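Household tasks recorded by hand to train robot arms in Melstead

A two-storey workspace in Melstead has been fitted out with bedroom and living room furniture so that people can record everyday household jobs for a robot learning system. The work is run by Sutska, a firm that develops control software for robot arms, and it began taking recordings in August.

Operators do each job themselves, holding a gripper in one hand. The tool opens and closes in the same way as the jaws on the end of a robot arm, and it carries a camera that films what the jaws are doing. The recordings are later used as examples from which the system learns how to carry out the same job.

Sutska says it has set a target of 500 usable recordings for each task on its list. The list has 23 tasks at present, among them hanging up a coat, closing a drawer, laying out cutlery and tidying the top of a dressing table. A recording usually covers one task from start to finish and can last up to 62 seconds. Anything longer is split into separate tasks and recorded again.

Dressing tables were added to the list after the first month. The firm wanted more work done near mirrors, which are common in bedrooms and cause trouble for systems that rely on cameras. A mirror shows objects in places where they cannot be reached, and it can show the operator and the tool as well. A system trained only in rooms without mirrors may treat a reflected object as a real one and try to move towards it.

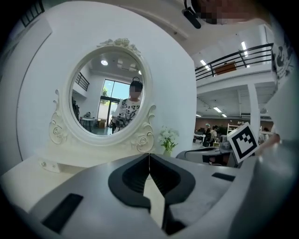

Recording at a white vanity mirror in the Melstead workspace, with the gripper in the foreground. Faces have been blurred.

The square black-and-white marker on the gripper is used to help work out the position of the tool. Positions are checked against the video after each session, and recordings in which the two do not match are thrown out. Glass and mirrors account for a good share of the rejected material, according to the firm, and the dressing table tasks are taking longer to complete than the others as a result.

Before a session starts, the operator is given a short card naming the task and the objects to be used. The card does not say how the job should be done. Operators are asked to work at a steady pace, to keep the jaws in view of the camera and to finish with the gripper clear of the furniture. If something is dropped, the operator carries on and picks it up with the gripper where possible. Sutska keeps a number of these recordings, as it wants the system to have examples of mistakes being put right.

Objects are moved between recordings. A brush that was on the left of a table for one attempt may be at the back for the next, and the furniture itself is turned or shifted at the end of the day. Sessions are also spread between morning and late afternoon so that the same task is recorded in different light. Ceiling lights are left on throughout.

New operators spend 2 hours practising before any of their work is kept. Most of that time goes on learning to reach for things with the tool held level, which the firm says feels awkward at first. People tend to twist the wrist in ways that a robot arm would find hard to copy, and those recordings are of little use later on.

The method does not need a robot to be present while the examples are collected. This makes it cheaper to move the work from one place to another, and Sutska plans to take the same tools to other premises once the Melstead list is finished. It has the use of a former furniture showroom at Irnari, where kitchens will be recorded first. Work there is expected to cover cupboards, taps and worktops, none of which can be done properly in the present building.

Processing of the recordings is handled by Lozano, a separate company, which removes faces from the video before it is passed on for training. Operators sign a form agreeing to be filmed, and other people who use the building are told when sessions are taking place. Reflections are checked as well as the main view. Names are not stored with the recordings, although each operator has a number so that the firm can tell whether one person's style is making up too much of the material.

No decision has been made on whether the recordings will be shared outside the two companies. Sutska said a small set might be released for use by universities, but that this would depend on the results of the first tests with a robot arm. Those tests will use only the drawer and cutlery tasks to begin with. The dressing table will follow when enough recordings have passed the checks.

Sessions at Melstead run from 9.30am to 4pm, with a break at midday while files are copied from the tools. The firm is looking for more operators, including left-handed people, who are under-represented in the recordings made so far. No experience with robots is required.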